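Seltine Community Help
Work and workplaces > Changes to your job

Robot arm on the gift bag bench, what happens to the packers' day?

Posted by Ha-rang Yoo

Hello all, and sorry in advance for the length. I look after the packing room at Kwak in Wellard, where we make up picnic and party bags to order (soft drinks, pens, little bits and pieces, all in a nice jute bag with rope handles). There are 17 of us on the benches, and I packed for years myself before I took on the rota, so I do know what a morning of it does to your wrists.

Since July we've had a Dreretti arm on trial at the end bench. It works on the drinks, Fanta and Coke mostly, and one of us stands by to sort out handles and linings and do the ribbon and the card. Management say no jobs are going, and I believe them, I think. But the feel of the room has changed. Packing used to be a chatty job. You'd stand across from a friend and the hours went by. Now whoever is at the end bench spends the shift watching and waiting to be needed, and comes off it more tired than when they did all the lifting! Two of my steadiest people have asked not to be put there again.

So has anyone been through this? How did you share out the minding, and did you get the job description changed, or the pay? I'd like to go to my manager with something sensible before the trial ends.
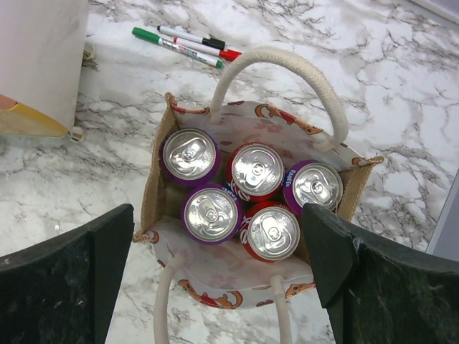
Kyung-tae Cheon

Hello Ha-rang, we went through much the same in a bottling and hamper place, so I'll tell you what we did, mistakes included.

Our first mistake was having one regular minder. He was good at it, so he got it every day, and by the second month he was thoroughly fed up and the rest of the room couldn't have cleared a jam if you'd paid them. After that we trained everybody and changed over every 56 minutes. Don't ask me why 56, it was something to do with how the tea breaks fell, and it stuck. Under an hour is the thing to aim for, in my view. Watching is real work and it wears people down in a different way from lifting.

The second mistake was letting the minding go unwritten. For ages it was "just keep an eye on it", and then when a hamper went out wrong there was an argument over whose fault it was. Ask for it in writing: what the minder checks, when they're allowed to stop the arm, and that they won't be told off for stopping it. That last part did more for the mood than anything else. People who can press the button without looking over their shoulder are much happier standing next to the thing.

As for pay, we got a small extra for trained minders in the end. It took a while. Keep a notebook of every time somebody has to step in, with the time of day and what was needed. Ours had 613 entries by the time we sat down with the manager, and it was very hard for him to say the job was only watching!

One more thing, and it may sound soft. Move the bench if you can. Ours faced a wall, and once it was turned round so the minder could talk to the others, a lot of the grumbling stopped.

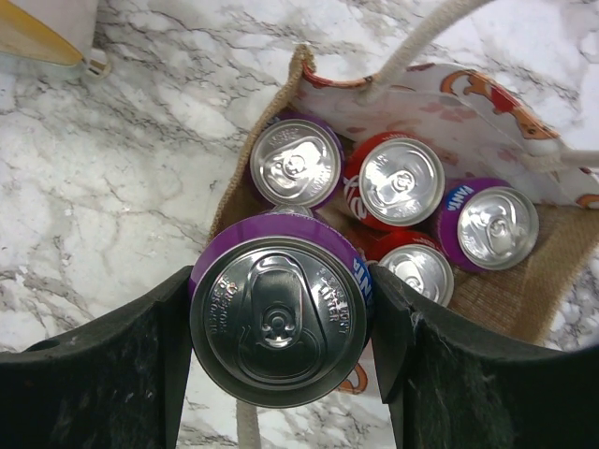
Page 4 of 17

Guest

Same at ours. Get the union in.

Ha-rang Yoo

Thank you both, and Kyung-tae especially, I read yours out at tea. The notebook starts tomorrow. We do have the end bench facing the wall, and I'd never thought about it, so I've asked maintenance whether the power will reach if we turn it. I'm going to try four people on the changeover to begin with and train up the rest as we go. The two who asked to come off it say they'd give it another try if it's under an hour.

If anybody has a written version of the "when you may stop it" part that they could share, I'd be very grateful. Mine keeps coming out far too long, which won't surprise anyone who's got this far.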